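Océane Perron kept the lost property register at Brokham station. Entries were made at 16 minutes past the hour, when the Drundari train had cleared. Items were held for up to 5 weeks, then sent to Boychuk for disposal.
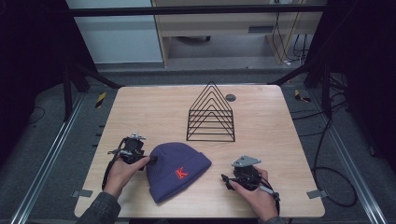 The November entries were short. One glove, one umbrella, one hat. She wrote the hat up as purple, knitted, ribbed, red K on the cuff. Her brother Karel had left for Brostska in one like it. Under "claimant" she put her own name, and initialled it.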